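I'd been meaning to get over to Groravine since August, when a friend sent me a picture of their patterned panels and I went quite giddy over them. Selim Toprak put the kettle on before I'd even got my coat off (always a good sign) and we started with the walls, because how could we not?

"Everyone goes for plain white," he said. "I did plain white for years at Grirnlow and I was bored stiff. I wanted lines that moved a bit."

They do move! White waves on black, overhead as well as on the walls, and then the grey stone look next to them to calm things down. I asked if it was a nightmare to line up.

"The corners were," he laughed. "I redid one of them 2 times. You get the rail in, you stand back, you've got a gap, you swear, you take it out again."

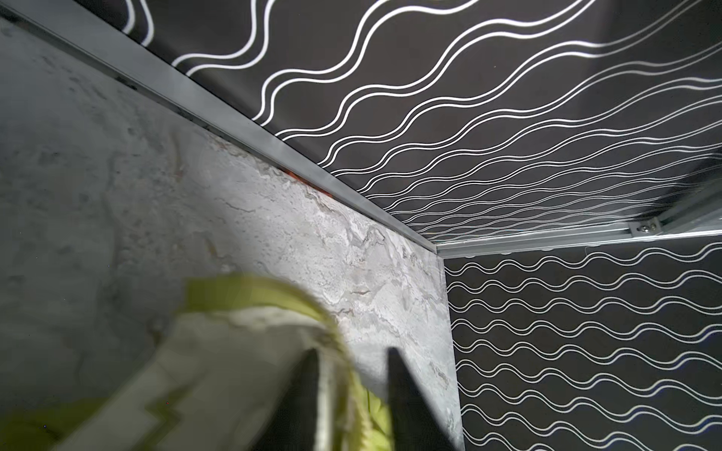

*Black and white waves meeting the grey stone pattern, with the metal rails between.*

The whole lot came to 2,365, fittings included, which he still thinks was steep. The panels came from Değirmenci, and he'd happily order from them again, though he'd ask for a few spares next time.

Then we got on to clothes, which is what I'd really come to talk about. Selim has opinions on folding. Strong ones!

"People fold from the sleeves. Don't. Get hold of the top edge, pull it straight, and let the rest hang. Then you can see what you've got."
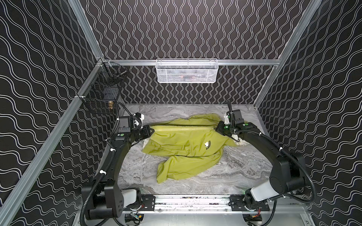 *The chartreuse top with the little cartoon bird on the front, top edge pulled taut.*

I told him I have a drawer at home with 10 jumpers in it, all rolled up like sausages, and he looked properly pained. Bright things are easier to practise on, he reckons, as you can spot the edges against a grey surface. He's off to Restville next to look at shelving, and I've been told to sort out my drawer before he's back.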